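About Killerik
3 min read

Killerik started in Plerkesbridge with 2 long wooden tables and one very full box of stacking cups. Shoshana Lyons had been lending toys to families on her street for years - cups, bricks, anything that could go back in a bag - and when the hallway at home gave up, she rented us a proper room on Montoya Street.

These days we look after about 300 toys, and most of them are the simple kind that children come back to again and again. We're very fond of them, as you'll gather if you ever stop by and get one of us talking!
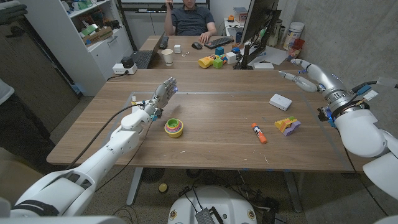 Nesting cups and building bricks, two old favorites around the tables. 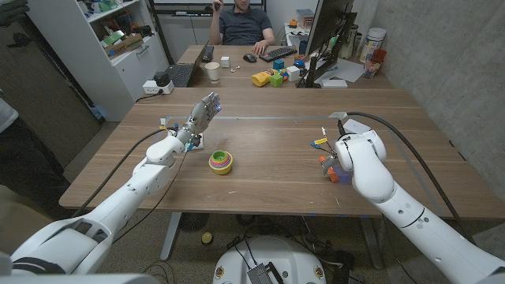
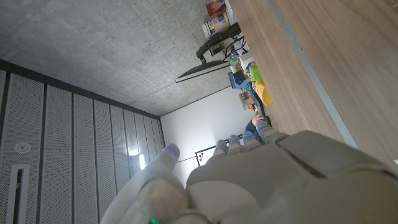
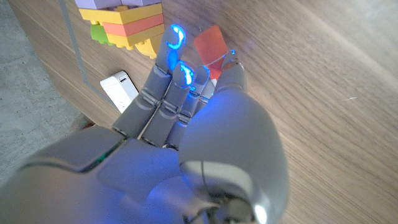

What happens if we bring a set back with a piece missing?
Just tell us when you return it. We keep a drawer of spare cups and bricks, and most sets can be made whole again by the next morning. There's no charge for the first lost piece.

Families can borrow up to 7 toys at a time, and in July we let everyone keep them a little longer, what with trips and grandparents and all the rest of it.

Comments

Fistis: My son has had the rainbow cups out so many times he thinks they live with us.

Oma62: Do you take donated bricks? I have a whole tub in the attic.

Shoshana Lyons: We'd love them - bring them by any afternoon.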